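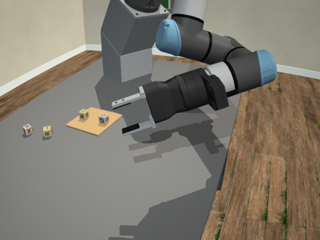
Damian Górecki wrote in to say that a checklist for simulated robot cells is a waste of paper. You can't pinch a finger in a simulator, he says, so why hold it to the rules of a real floor?

I had the same doubt when I bought the Gakby Cell Practice Kit. After a month with it I think he is half right.

The kit is a rule book, a set of blank log sheets and a folder of ready-made tabletop scenes that load into most common simulators. Mine was a block task, with lettered cubes, a thin board and an arm with a two-finger gripper. The book runs to 30 rules. You go through them before you let a program written in simulation run on a real arm.

The best rules are the dull ones. Write down the speed limit and the grip force limit before the first run, and don't change them halfway through a set. Start every run from the same arm pose with the gripper open. Keep the failed runs in the log. I did 586 runs over the month and would have thrown out plenty of bad ones if the sheet hadn't had a column for them.

I also like the rule on keep-out zones. You have to mark the space where a person might stand, even though no person is in the simulation, and a run that enters it counts as a failure. Mine failed that way on the first Saturday. The arm swung wide over the edge of the table on its way back to the start. I'd been watching the cubes and missed it.

Now the weak parts. The section on lighting is one paragraph. It tells you to vary the lights and shadows between runs but gives no idea how much. The friction values for the cubes are listed without a source, and I had to measure my own blocks at home. The book is also vague about who signs off when you work alone.

Damian's point holds for the emergency stop drill, which means little when the stop is a key on your keyboard. Do that one on the real machine.

The log sheets are well laid out and the scenes loaded without trouble. I'd buy it again for a class or a small shop. If your shop already has a written procedure, borrow a copy first and read the chapter on keep-out zones.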